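Grorkalitz: README for the gripper kit budget

Hi! I keep the equipment list for Grorkalitz, our small hand-held gripper project, and I'm writing this down before April so the next order goes better than the last one. The data itself has its own readme in the folder next door. What you'll find in this one is what we bought, what we wish we'd bought, and how I'm planning the next round.

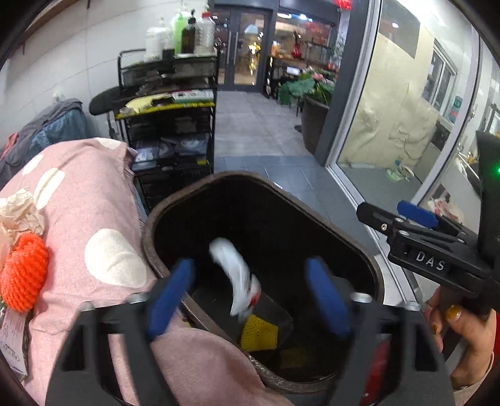
Most of our sessions use the grippers in pairs, one per hand, and that one fact drives nearly every line in the budget. If you're pricing a setup like ours, double everything first and then add spares. I didn't do that the first time (I was so pleased with the quote!) and we lost days waiting on a single part.

What's in the folder

kit_list.csv has one row per item, with supplier, price and the date it arrived.
wear_log.csv is where we write down anything that breaks, comes loose or just feels wrong.
plan_april.csv is the draft order. Please comment on it, but don't change the totals without telling me.

What we own now

We have 7 grippers in working order, all from Barbu. The finger pads are the part I worry about most, so they get their own line. I've put 39 spare pads in the April draft, which sounds like a lot until you remember there are two fingers on each gripper and people pick up all sorts of things with them: bags, packaging, cloth, whatever is lying in a basket.

Storage and chargers came from Tallari. The chargers are fine. The cases are too deep, and small parts end up at the bottom, so I'm asking for the shallow ones next time.

What I'd spend on first

Pads, then batteries, then a second set of mounts. Extra grippers come after that. I know everyone wants more grippers (me too), but a new one sitting on a shelf with a dead battery doesn't record anything.

Please leave money for getting out to real places too. Killavwood, our shop and home round, had 37 sessions planned and I had budgeted for travel to maybe half of them. Thin clear bags and foam sleeves cost next to nothing, by the way, so stop putting them on the equipment card and use petty cash.

Known gaps

Prices in kit_list.csv don't include shipping before row 99. I've started filling them in from old emails and it's slow going.
Two chargers are listed twice.
The wear log has no column for which hand the gripper was used in. I'd love to have that before we order.

Last edited Sun 10 March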